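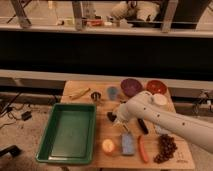 Clutter set, Wednesday, morning block

Goal: see whether the language-conditioned policy still picks the named item once the table is crowded. Last week's numbers came from a nearly bare table and I don't trust them. Checkpoint is the Clovix fine-tune, 700 demos, wrist view off. Overhead lights unchanged from the bare-table runs.

Rules for the block: green tray on the left is the drop target and starts empty. Bowls stay at the back, bean pile stays front right. The middle of the table is the part that gets changed between layouts. Reset to the ink mark at the front right corner before each trial. Timeout counts as a miss. A grasp on the wrong item counts as a miss even if the arm lets go and corrects.

Prompt wording fixed to "put the X in the tray." No synonyms until the afternoon.

Layout B

Marker in the middle, thin utensil to the left of it. I wanted two slim things at a similar angle, close enough that a position prior alone would not separate them. 12 trials, alternating prompt. 11 correct grasps. The miss was on the utensil: fingers closed above it and the policy went on to the tray anyway with nothing held. Same failure Anum Warraich logged on the Solside arm, so probably the gripper-state input and not the language side. Check whether closed width is being clipped in the Dai logger before blaming the model.
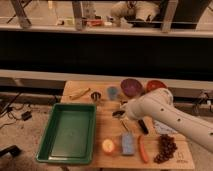

Layout B, gripper over the middle of the table, utensil and marker below.

Approach height looks too conservative on both items. The arm hovers, drops a little, hovers again. It costs time but did not change the outcome in any trial. Leave it alone for now.

Layout C

Marker and utensil out, knife and remote in. Blue-gray cloth to the right of the knife, clear cup near the arm in front of the red bowl. Prompts limited to remote and cloth. Knife is a distractor only and is never named.

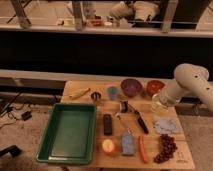

To do

1. Rerun layout B with gripper state masked. If the empty transport goes away, it's the input.
2. Score layout C from the logs, 3 seeds, same rules as above.
3. Ask Anum for the Clastside eval script. Mine doesn't separate "wrong item" from "no item" and we need both columns.
4. Transparent cup: depth is full of holes on the bench test. Decide if it stays in the set.
5. Write down the bowl positions properly. The purple one has no mark.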